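Hand-held gripper, bare table: pose tracking drifts sideways when I get close

Posted by Gilang Liem, Apr 18, 2026

Hi everyone, and thank you in advance for your patience with me! I run visual odometry on the wrist camera of our hand-held gripper so that demonstrations come out with a usable path. Far from the table all is well. Once I come down near the wood, the estimate slides off to one side, and I get 11 or 12 tracked features where I normally have 200. I've tried lowering the corner threshold, which gave me more points and, I'm sorry to say, a worse path.
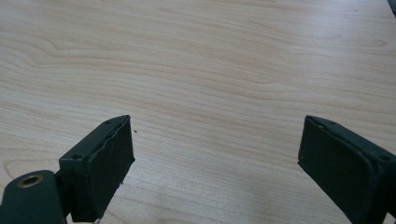
Fingers open over the bare tabletop, pale patch of reflected light between them.

Do I need a different tracker, or is it something in my settings? The camera calibration is from September and the lens hasn't been touched.

Seidu Ankrah
Welcome, Gilang! I'd leave the tracker alone for now and mask the fingers first. They stay put in the view while the table moves, so every corner the detector finds on a screw hole or a pad edge votes for "we are standing still." Draw the mask with the fingers wide open, then again closed, and use the union of the two. Leave a little extra margin for the shadows on the wood, as those travel with the hand as well. After that, look at where your remaining points sit. Long wavy grain like yours is good in one direction and poor along the lines, and a point can slip along a line quite happily. I'd put the threshold back where it was and let the IMU carry you through the last stretch.

Yoga Sopacua
just put some printed markers on the table, worked for us

Zulkifli Saragih
Seidu has the mask right, I think. I'd add one small thing, which is to lock the exposure before you start a run. With auto exposure the bright patch grows and shrinks as you descend and the grain in it comes and goes, and our tracker in Skanduson used to lose its footing right there. If you can move the lamp, move the lamp too. Do post your path again once the mask is in, I'd love to see it!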